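Folding laundry, again

Every few years someone solves laundry. I've been reading these papers long enough to have a folder for them, and the folder is called "solved", and I still fold my own towels.

The latest one came to me from Trygve Lindqvist, who knows I can't leave this stuff alone. It's a write-up from the group at Doltico, who have a method they call Zamora. The claim is that you can teach a robot arm to fold clothes from people doing it with a hand-held gripper, no robot in the room, and that 200 demonstrations gets you most of the way there. The headline figure is a success rate that I won't repeat because I don't think it means what the abstract wants it to mean. I'll get to that.

First the part I like. Collecting data with a gripper you hold in your hand is cheap, and it gets you out of the lab. Anyone who has tried to teleoperate an arm through a sleeve fold knows how miserable that is. You fight the lag, you fight the wrist limits, and by the tenth shirt you're doing some weird robot-friendly fold that no human being would ever do. With the hand-held tool you just move your arm. The view comes from a camera on the tool, so what the person records and what the robot later sees ought to look much alike. Ought to.

Sixten Ekström ran the local version of this for us at Brarovcombe, on beds, with ordinary clothes. He has 569 recordings in total. I sat through 183 of them over two evenings in July with a pot of tea and a spreadsheet, and I'd recommend the same to anyone who is about to quote a success rate in a grant application. 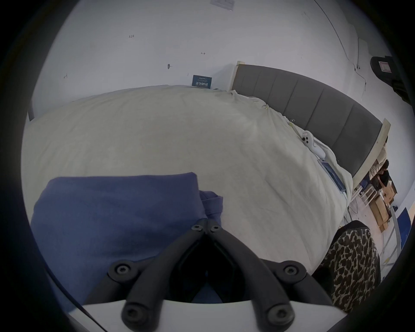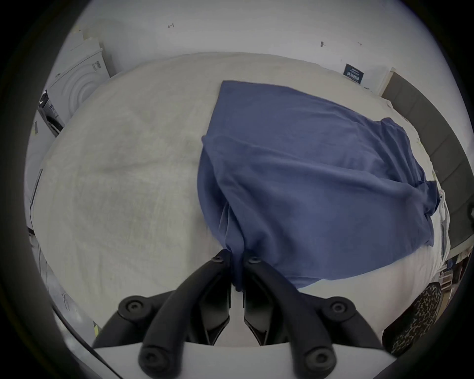
Views from the hand-held gripper, a folded blue bundle in the first and a navy T-shirt in the jaws in the second.

What struck me is how much of the skill is in the pinch. Once you've got a decent grip on a layer of cloth, the rest of the fold is a fairly dull arc through the air. The getting hold of it is where people hesitate, come in again at a different angle, grab two layers when they wanted one, let go, and have another try. Those fumbles are gold if you want a robot that can recover from its own mistakes. So what does the Zamora method do with them? It throws them out. There's a filtering step, described in one paragraph near the back, that drops any demonstration with more than one grasp attempt. The authors call this cleaning.

I went through my batch and applied the same rule. 23 recordings survived. The ones left were mostly short, smooth and near the middle of the bed, and I'd guess a policy trained on them would look lovely right up to the first missed grasp, at which point it would have no idea what to do. Sixten thinks I'm being harsh and that their pool was probably tidier than ours to begin with. Maybe so. The paper doesn't say how many they started with, and I've looked.

Then there's the matter of what counts as folded. In the Zamora results a garment is a success if its outline fits inside a target rectangle when seen from overhead. I can get a T-shirt inside a rectangle by scrunching it into a ball! The measure says nothing about whether the sleeves are tucked, whether the thing would survive being picked up, or whether you'd put it in a drawer. A person scoring by eye would catch all of that in a second. They do say a human check was done on "a subset". How big a subset, and who picked it, I couldn't tell you.

My other gripe is the starting state. Every trial begins with the garment already laid out flat. Fair enough as a first step, but flattening is the hard half of the job, and anybody who's emptied a dryer knows it. Call it folding from flat and I've got no quarrel.

None of this makes it bad work. The comparison against the teleoperated baseline is properly done, same garments, same operators, and the hand-held data comes out ahead by enough that I believe it. If the paper had been about that and left the word "household" out of the title, I'd be writing a much nicer post.

We're going to train two versions on our own set, one with the fumbles left in and one without, and score both by hand from a crumpled start. Trygve has money on the filtered one. I've asked the Durkska people if we can borrow their arm for it, as ours is in pieces again, and I'll put the numbers up whichever way they go, including the ones that make me look silly.

If anyone has tried the same filter on towels or trousers, I'd like to hear how many recordings you had left afterwards. Comments are open.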